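The Tide Book

4/12/22
By the Keeper of Records, Nastness

The station at Nastness held 225 tide books. Each covered two hundred days. The early ones were bound in cloth and the later ones in card, and all of them gave the same columns: time, height, wind, remarks.

I was sent from Irkus to copy them before the building was sold. The terms were plain. I would have a room, a stove and a fee of 1000, payable on delivery. The ferry Raker called every 2 weeks and brought paper.

The remarks column was usually blank. In book 31 the observer had begun to fill it. The first entry read "Lamp seen at Jang." Jang is a skerry, bare at low water and covered at high. It has never had a lamp. The observer noted it again eleven tides later, and gave a bearing.
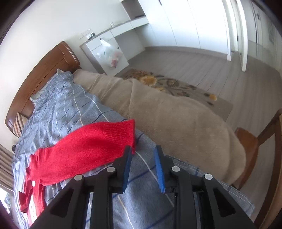

Red ribbed knitwear on the bed.

I checked the bearing with the station compass and found it correct for the skerry, allowing for variation. I then checked the heights. On each night the lamp was recorded, the tide stood 2 feet above prediction, and the wind did not account for it.

The entries stopped in book 34. The hand changed on the following page. The new observer left the remarks blank, and the heights returned to the tables.

I copied all of it as written. My instructions said nothing about corrections.

In April the prediction for the evening tide was low. I read the gauge at the usual hour, read it again, and entered the figure, which was 2 feet over. The window of the gauge room faces the skerry. I cleaned the glass with my sleeve and took a bearing.

Then I ruled a line under the height and wrote in the remarks column, using the same four words as before.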